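Cómo clasificar fruta y verdura sobre una superficie improvisada

Guía de Goltura para cocinas pequeñas. Publicada el 31 de diciembre de 2020.

Cuando no hay encimera libre, la compra se puede separar sobre una cama, una mesa baja o un arcón. El procedimiento es el mismo en los tres casos y requiere una lámina de plástico, una bandeja de borde alto y dos platos. La bandeja recibe la fruta que se va a consumir primero; los platos, la verdura.

Preparación de la superficie

Retire mantas y cojines. La sábana puede quedarse puesta. Extienda la lámina de plástico de modo que cubra al menos la mitad del ancho útil y alísela con el antebrazo desde el centro hacia fuera. Las arrugas pequeñas no molestan y ayudan a frenar las piezas redondas; los pliegues grandes retienen agua y tierra. En un colchón blando conviene trabajar lejos del borde, donde la inclinación es mayor.

La bandeja se coloca directamente sobre la sábana, junto a la lámina. Debe tener paredes rígidas y fondo liso. Un borde de 3 cm basta para manzanas y ciruelas – con naranjas grandes es preferible algo más.
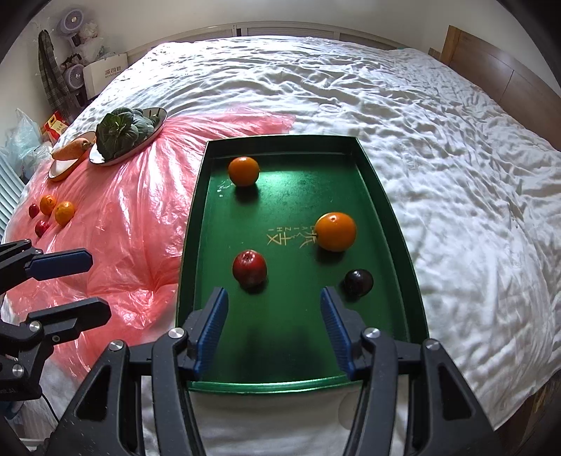 El orden de llenado va de mayor a menor peso. Primero la naranja grande y la manzana, separadas entre sí; después las piezas pequeñas, en los huecos restantes. No apile. Una bandeja mediana admite de 4 a 6 piezas en una sola capa, y a partir de ahí la fruta empieza a rozarse al mover el conjunto. Las ciruelas maduras van cerca de una esquina, sin nada apoyado encima.

Separación de la verdura

La verdura de hoja y la de raíz se depositan en platos distintos. Las hojas ceden humedad, y la raíz suele traer restos de tierra aunque venga lavada. Para el bok choy use un plato ovalado, con el manojo entero y los tallos juntos. La zanahoria se coloca en diagonal si es más larga que el plato; que el extremo sobresalga no tiene importancia.

Ponga los platos en la parte de la lámina más alejada de usted. La zona cercana queda para la fruta suelta, que es la que más se manipula.

Revisión de la fruta suelta

1. Distribuya naranjas y manzanas con una separación de un par de dedos.
2. Gire cada pieza media vuelta y compruebe la base y la inserción del tallo.
3. Presione ligeramente con la yema. Si la piel no recupera la forma, aparte la pieza para consumo inmediato.
4. Pase a la bandeja las piezas que vaya a comer en los próximos días. El resto vuelve a la bolsa, abierta.

Una naranja corriente pesa unos 145 g. Si una pieza de tamaño similar resulta claramente más ligera en la mano, es probable que esté seca por dentro y conviene abrirla la primera.

Recogida

Retire antes los platos y luego la fruta. Doble la lámina hacia el centro por los cuatro lados, para que la tierra quede dentro, y sacúdala sobre el fregadero. Limpie con un paño húmedo y deje secar extendida. Guardada con humedad, coge olor.

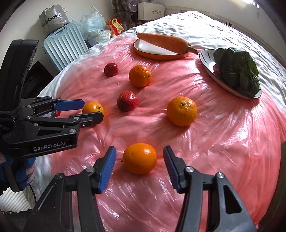
Comentario de Pova: Sigo este sistema desde abril y cambiaría una cosa. Las manzanas las dejo siempre en un grupo aparte, lejos de las naranjas y sobre todo de las hojas, que con ellas al lado se me ponen amarillas antes. También doblo la lámina en dos si el colchón es muy blando.

Respuesta de Goltura: Correcto en lo de las manzanas. Desprenden etileno y aceleran el amarilleo de la verdura de hoja. Durante la clasificación el contacto es breve y no afecta, pero en el almacenamiento sí deben ir separadas. La lámina doble es válida siempre que las dos capas queden bien alisadas.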